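Reading time: 5 min

Jitex releases Kamata 3, a planning and perception package for cloth, and asks buyers to test it before they believe it

21 Oct 2026 – Jitex today released Kamata 3, the third version of its perception and planning software for two-gripper handling of clothing. The company is making the release available to existing licence holders at no extra charge, and to new customers through its reseller, Vendside.

Announcements in this field tend to promise that laundry has been solved. Jitex makes no such claim. Garment folding has been shown on stage many times, usually with a square towel on a bare bench under even lighting, and the company thinks buyers have good grounds to be wary of anything that looks too tidy. Kamata 3 is a modest improvement on Kamata 2 in some areas, a large one in one area, and no improvement at all in at least one other. Each is set out below.

"I have sat through a lot of demos where the shirt folds itself and the audience claps," said Sachiko Uchida, who leads software at Jitex. "Then you ask for a different shirt and the meeting is over. We'd sooner tell people where ours falls down, so they can go and look at that part first."

What has changed

The largest change is in how the software decides which cloth belongs to which garment. Kamata 2 leaned heavily on colour. It did well with a red jumper on a grey table and poorly with almost everything people own. Kamata 3 gives more weight to structure: waistbands, zippers, buttons, lines of stitching and the places where one layer sits over another. Colour is still used, but it can be outvoted.

Denim was the hard case that drove the work. Blue jeans folded lengthwise, with more blue denim in a heap behind them and a flowered cover underneath, leave a colour-based method with very little to go on. The open fly and the waistband button say a good deal more, and the planner now treats that end of the garment as its anchor, with the leg ends found second.

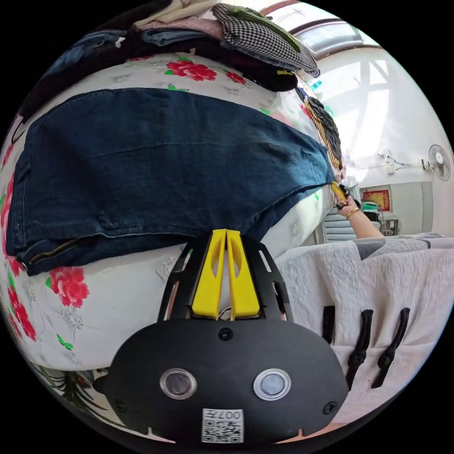 How the planner works now

Once the garment has been outlined, Kamata 3 proposes grasp points for both grippers together. The earlier version planned one hand, then asked the other to fit in around it, which led to the second gripper waiting, or reaching across the first. The new planner scores pairs of grasps and throws out any pair that would need the hands to cross.

It also replans more often. Cloth does not stay where a model says it will, and a plan that was sensible before the first lift may be useless after it. Kamata 3 checks its outline against a new view after every contact. If the two disagree by more than a set margin, it stops and starts again from what it can see. Customers can change that margin. Jitex recommends leaving it alone for the first few weeks, as a loose setting looks faster and hides mistakes.

There is a cost. Checking after every contact adds 150 milliseconds per step on the reference computer, and more on older hardware. Sites that chose Kamata 2 purely for speed on flat towels may find version 3 slower at that job, and the company sees no shame in their staying where they are. Kamata 2 will receive fixes until July.

What was tested

The release was tuned and checked on 220 recorded garment sequences, gathered by people working with hand-held grippers in ordinary rooms. That is a small number, and Jitex would caution against reading much into any percentage drawn from it. For this reason the company is not publishing a headline success rate. Licence holders will instead receive the full list of sequences, with each failure marked and a short note on what the software thought it was looking at.

The recordings favour beds over benches. A bed is a poor work surface by most engineering standards: it is soft, it is often patterned, and in most homes it already has other clothes on it. It is also where a lot of folding gets done. A quilted spread with large red peonies puts strong edges and bright colour right beside the cloth the software is supposed to follow, and the tufting adds a texture of its own.

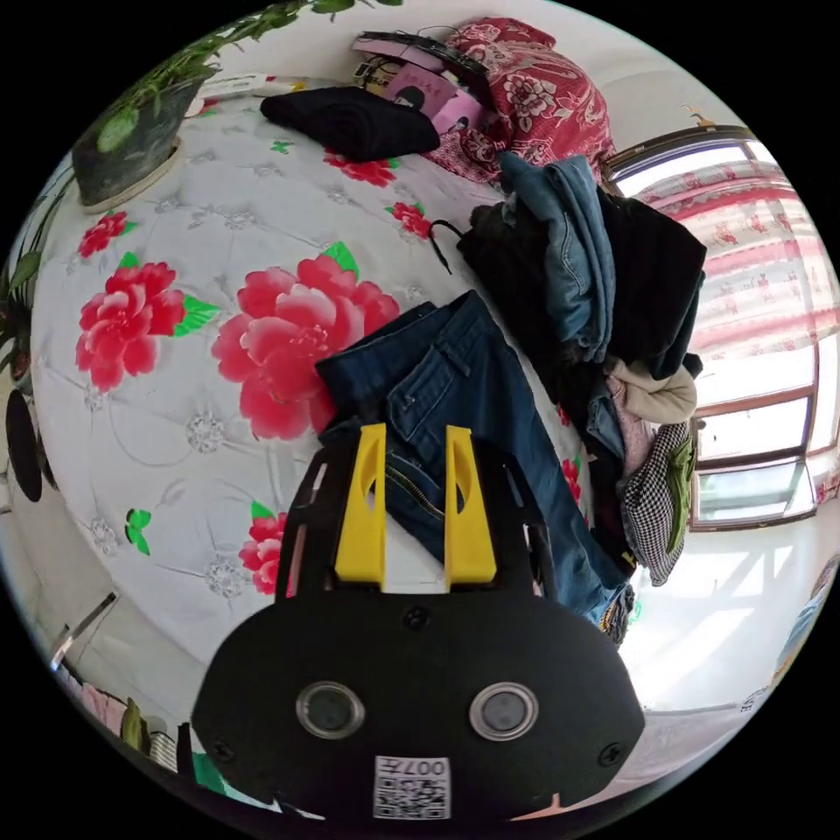
Patterned bedding remains a weak point all the same. Kamata 3 is better at ignoring a printed flower than its predecessor was, but it can still take a dark leaf or a fold in a blanket for the edge of a garment, and strong sunlight makes this worse. The software now reports low confidence in many of these cases. Many is not all, and anyone planning to leave it running unattended should keep that in mind.

Known limits

Black clothing on black clothing is no better than it was in version 2. The team tried two approaches and shipped neither.

Loose straps, cords and ties are detected but not planned for. They will be dragged along with whatever they are attached to.

Sheer fabrics are not supported. The installer says so, and the company would ask resellers to say so as well.

Hullside, the simulator that comes with the package, has a new cloth model that behaves more like heavy cotton and denim. It is useful for catching planning errors before they reach a machine. It should not be used as proof that a task will work, and Jitex will not accept Hullside results on their own in support of a performance claim, including its own sales team's claims.

"A simulator agrees with you because you wrote it," Uchida said. "It's a good place to find bugs – I wouldn't buy anything on the strength of it."

Trial terms

New customers can run Kamata 3 for 14 days before paying. The trial is the full package with no features held back. Jitex asks that people use their own garments, on their own surfaces, in whatever light they normally have, and that they include the item they expect to go wrong. Logs stay on the customer's computer unless the customer chooses to send them.

Existing licence holders can install the update from within Kamata. Settings from version 2 carry over, apart from grasp margins, which must be entered again.

Contact: Jitex media desk, or Vendside for trials and licensing | © 2026 Jitex. All rights reserved. | Back to top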